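Site Visit Report: Robotics Open Day at Halano
Tharushi Gamage
Intro to Automation, Section 2
Instructor: Deirdre Foley

Why I picked this visit

The flyer promised "robots that help around the house," and I have heard that promise since grade school. Our assignment was to watch one automated process and judge whether it could do a real job. I went with my lab partner, Nimal Bandara, and we stayed for most of the afternoon. Our host was Shahnaz Hettiarachchi, who runs the demonstrations and was patient with us even when our questions got rude.

The setting

I expected something like a kitchen. Halano's demo room has a concrete-plant kind of ceiling, all ducts and pipes and stage lights, and a lot of cable on the floor. Nimal liked it. I kept wondering how much of this equipment would have to come along if one of these arms moved into my aunt's apartment.

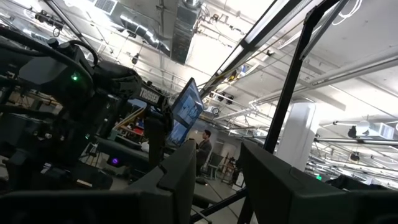 Shahnaz told us the room cost less to set up than people assume, but she didn't give a price when I asked. She did say that the group had collected 1,806 practice runs since March and wants 2,000 before it changes the tasks. I asked how many of those had failed. She said failed runs are kept in a separate folder and she would have to check. I put that in my notes with a star next to it.

What we watched

The main station is a wood table with two arms facing each other. Everyday things get put between them: cups, a cloth, packaging. The tasks sound easy when you read them off the schedule. Pick up, pass over, put down. A four-year-old does this without a schedule.
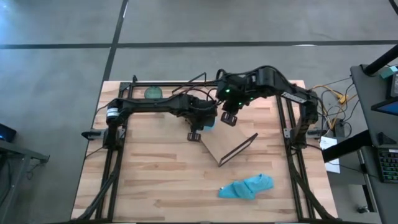
My first complaint is about speed. Nimal thought I was being unfair, and he pointed out that the first washing machines were probably slow too. Maybe so, but a washing machine lets you leave the room. At this station the staff stayed close by the whole time, and when I asked who would do that in a home, the answer was "later versions won't need it." I would have liked to hear what has to change first.

My second complaint is about the objects. Dishes are a fair test only if they come the way dishes come in real life, greasy and stacked wrong in a sink. A tidy tabletop leaves out most of the trouble.
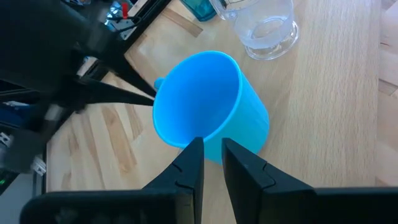

I will give them credit for using two arms. Shahnaz explained that one hand can hold something steady as the other changes its grip, and after watching for a bit I understood why she cares about it. I tried opening a jar one-handed when I got home and gave up. So the idea is sound. Whether it is worth the cost of a second arm is a question the handout skips.

Questions I still have

How often does a person have to step in? What happens with a cup the system has never been given before? Who pays if it breaks? Shahnaz offered to answer by email, and I sent her these the next morning. No reply as of the due date.

My rating

On the course scale I gave the process a 2 out of 5 for readiness and a 4 for interest. Nimal gave it a 3 and a 5. We argued about it on the bus and didn't settle it, so both sets of scores are on the attached form.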